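Room Tone and Early Reflections in a Small Rehearsal Space

Project report, Recording Techniques II
Ekow Nartey
Submitted 28 Dec 2020

1. Purpose

The Clollton rehearsal room is used by jazz and blues combos for practice and for demo recordings. Players report that the upright bass sounds uneven there: certain notes ring and others nearly disappear. The project measured the low-frequency response of the room at the bass position and tested whether moving the player, with no change to the walls, would give a more even recording.

2. Equipment

The bass was a three-quarter-size Schnyder with steel strings, fitted with a bridge pickup. A Kollo small-diaphragm condenser was placed 25 inches from the bridge, level with the treble-side f-hole. Both signals were recorded to separate tracks through a Grusard two-channel interface. No equalization or compression was used at any stage. The pickup track served as the reference, as it is much less affected by the room than the microphone track.

3. Procedure

The player performed a chromatic scale from open E to the G one octave above the open G string, one note per bow stroke, then repeated it plucked. Each note was held for four beats. The scale was recorded at three positions: the corner beside the door, the midpoint of the long wall, and a point one third of the way along the room. A 12-bar blues in F was then recorded at each position with the same player and the same tempo.

Level matching between takes was done from the pickup track. Takes in which the pickup level drifted were discarded and played again. The sessions ran long for this reason, and the final position was recorded after a break.
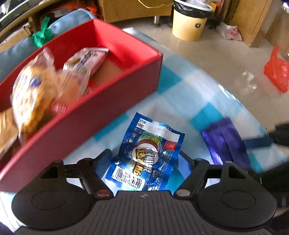
Fig. 1. Snack packet on the checkered tablecloth.

4. Results

At the corner position the microphone track was boosted on the lowest notes, with A and B flat the loudest. The decay of these notes overlapped the next note in the walking line and made the pitch hard to follow. At the long wall the boost was smaller, but a dip appeared on the D string. The one-third position gave the most even scale, both bowed and plucked.

Above 800 Hz the differences between positions were small. A narrow peak at 1114 Hz appeared in all three sets and also on the pickup track. It was therefore assigned to the instrument or the pickup and was left out of the comparison. Finger noise above 2000 Hz was slightly stronger at the long wall, where the floor is bare.

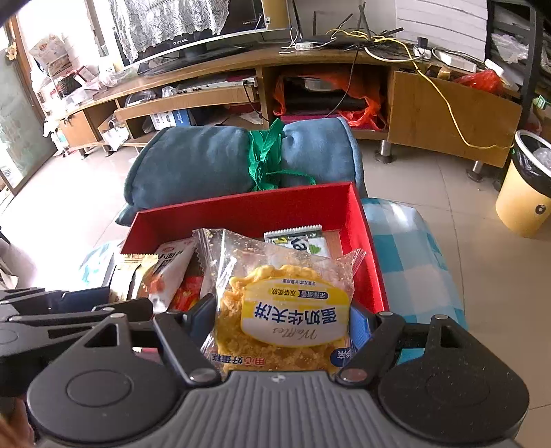
Fig. 2. Wrapped waffle cake and open red snack box.

5. Discussion

The results agree with the usual advice to keep bass instruments out of corners. The uneven notes reported by players can be explained by position alone, although the effect of the drum kit, which was left in the room with the snare wires off, was not tested. The blues takes were harder to judge than the scales. Small changes in touch between choruses were at times larger than the change due to position.

Only one instrument and one player were used. A bass with gut strings would be expected to excite the room differently on plucked notes. Microphone height was also held fixed, and a lower placement may reduce the dip on the D string.

6. Recommendation

The bass position should be marked with tape at the one-third point, with the player facing the short wall. The amplifier, if used, should be raised off the floor and kept away from the door corner. The scale test should be repeated with a full combo in the room before any absorbers are bought.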